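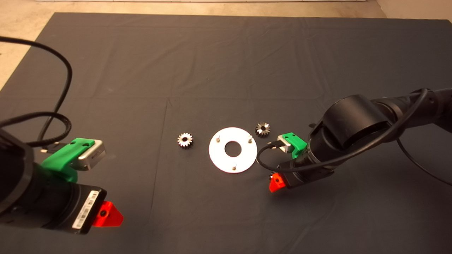

Wamgate is the third studio album by the instrumental group Privelska, released in November on the small label Ahuja. It has nine tracks and is best known for the claim, repeated in nearly every notice it received, that it was recorded in one night without overdubs. The claim has never been well supported, and parts of it conflict with the album's own sleeve notes.

Background

Privelska formed as a dance band and played mostly weddings and harvest fairs before turning to longer, slower pieces. Their first two albums sold poorly. The second, Gangate, was later described by the label as a "cult favorite," although there is little sign of a following before the label began using the phrase. Copies were still being sold at the original price when Wamgate came out.

Recording

According to the press sheet, the group set up in a disused grain hall at sundown and finished before 6 a.m. The sleeve notes credit two engineers, a second piano and "additional strings," and give two locations. Supporters of the one-night account say the strings were present in the hall and that the second location was used only for mastering. The notes do not say this. Listeners have also pointed to the fourth track, where the accordion can be heard in two registers at once with different room echo on each. A single player could not easily produce the effect live, and the group lists only one accordionist.

The original tapes have not been made available. Ahuja has said they are in storage.

Music

The pieces are built on short repeated figures for accordion and piano, with bowed bass underneath. Reviewers often called the style hypnotic. Others found it thin, and one regional paper complained that the first three tracks were "the same track with the door open." The longest piece, the title track, runs 19 minutes on the vinyl edition and slightly less on the CD, where the fade is shorter.

The album has been linked to an older tradition of mill songs, mainly on the strength of a remark in the press sheet. No particular song has been named as a source, and the melodies do not closely match those in the standard printed collections.

Release and sales

Ahuja pressed the first edition in numbered sleeves. The highest number so far reported by collectors is 155, but the label's advertising spoke of a run "in the thousands," and it is unclear whether only part of the edition was numbered. The album reached 87 on a national sales chart for one week. Its supposed second entry, at 119, appears in fan listings but not in the published chart, which stopped at 100.

Reception

Early notices were warm and drew heavily on the press sheet, in some cases word for word. Later writing has been cooler. The album is now usually treated as a competent record with an unusually good story attached – and the story continues to appear, unchanged, on the sticker of each reissue.

Track listing

The order differs between editions. On the CD, the fifth and sixth tracks are swapped, and the closing piece is given as "Gangate II" instead of "Untitled."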